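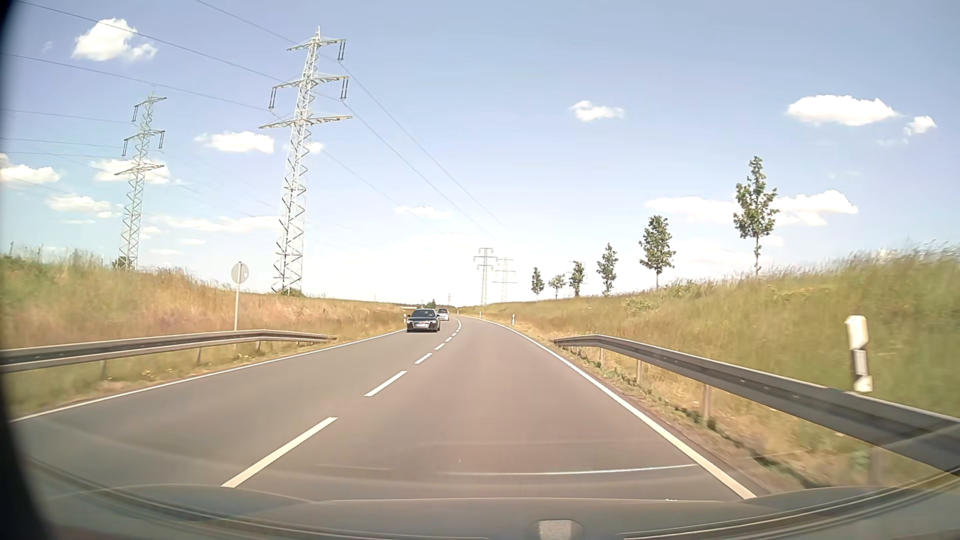

Pillosska open day: a morning at the cheese dairy

We set off for Pillosska before breakfast, which was brave of us, and I had been looking forward to it since October. The dairy only opens its doors to visitors a few times a year and I missed the last one with a cold. Was it worth the early alarm? Oh yes.

You park in the field behind the old milking sheds (wear boots, the gateway is a bog) and sign in at a hatch. They gave us white coats, hairnets and those blue plastic overshoes that never stay on, and then we were straight into the make room. The smell hits you first - warm milk, a bit sweet, with something like hay behind it. There are two big vats, and the larger one takes 2000 litres. The morning's milk was already in and the starter had gone in before we arrived, so we got to see the curd being cut, with long wire frames pulled through it by hand. I could have watched that all day!

Our guide let us try the fresh curd, which squeaks on your teeth and tastes of almost nothing, and then the same curd after salting, which is a completely different thing. She was very patient with a small boy who wanted to know where the holes came from (there aren't any in this cheese, he was disappointed).

After that came the ripening store, down a flight of stone steps. It is kept at 10 degrees and I was glad of my jumper. Some 400 cheeses sit down there on spruce boards, and every one gets turned and brushed by hand. The one they call Henao is washed in cider and comes out a deep orange, sticky to touch and very strong. Gisis is the mild one, sold young, lovely on toast. I bought both, and a piece of Henao aged for 8 months that made my eyes water in the best way.

The café is run from a trailer in the yard. Soup, rye bread, cheese scones still hot from the oven - get there early, as the scones had gone by noon. There is also a stall from Clistex, the honey people from the next valley, and their heather honey with the older cheese is a wonderful match.

Toilets are by the car park. Dogs have to stay in the car. The shop takes cards but the trailer is cash only, so bring some coins.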